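Sorting by feel: a student project on picking small cylinders

Ming-te Choi is in the final year of a mechatronics degree and leads Pluvon, a student project that teaches a two-finger gripper to take loose household batteries out of a tub, one at a time. The team began in September with an arm inherited from an earlier project and a control program called Zerkodex, which Choi wrote over the summer break and has since rewritten twice.

The task was chosen for its geometry. "A cylinder rolls when you touch it off center," Choi says. "If it rolls against another cylinder, both of them move, and the position you measured before the grasp is no longer the position you have. A cube forgives that kind of error. A battery does not."

The first version of the software treated every item as a separate object with its own outline. It worked on single cells and failed on piles, where outlines overlap and two cells of the same color read as one long one. The current version looks for exposed ends and straight edges, assigns a long axis to each candidate, and ranks the candidates by how much free space there is on both sides of that axis. The fingers need clearance to come down on either side. A cell lying against a wall is ranked last, whatever its angle.

"Color helps less than people expect," Choi says. "We tried using it to separate neighbors. Then you get two orange ones side by side and you are back to edges."
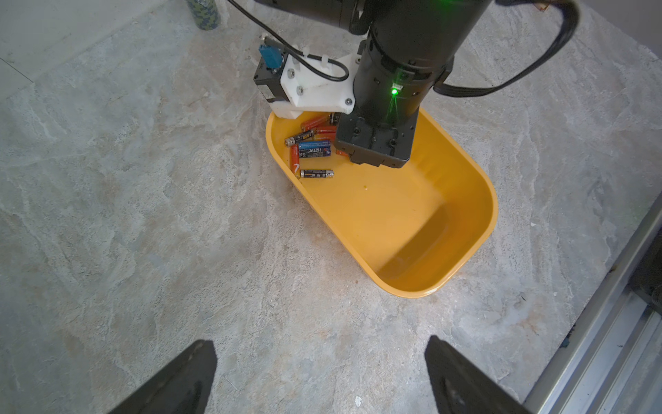 Project Pluvon | Student Robotics Workshop | Manipulation Group

The yellow tub has stayed the same throughout the project, while the contents change. AA and AAA sizes are mixed on purpose. The difference in diameter is small, but it is enough to change the height at which the fingers should close, and the program has to estimate the size before the descent begins.

In the last test series the team ran 400 attempts over several evenings. Of the first 200, made with the old ranking method, 88 ended with a single cell held and lifted clear. Of the second 200, made with the new one, 196 did. Choi is cautious about the second figure. "Those were easier piles. We poured them in the middle and they spread out. When they collect at one end of the tub, the wall takes away half of your approach directions. I would not quote the number without saying that."

The remaining 4 failures were logged separately. Two were double picks, in which a second cell came up with the first. The other two were stops triggered by the force limit when a fingertip landed on top of a cell. The limit is set low, and Choi has no plans to raise it. "A stop costs us a few seconds. A dented battery is a different matter."

Cabling took up more of the term than the schedule allowed. Slack that is harmless in one pose can pull tight in another, and the routing was redone after each change to the wrist mount. The mounts are 3D-printed - the team is on its fifth design - and fastened with ordinary screws so that they can be swapped between sessions.

Next on the list is a nudge motion, in which a closed gripper pushes a cell away from the wall before trying to grasp it. Choi has a version running in simulation. The pushing distance is still set by hand, and the cell sometimes rolls back.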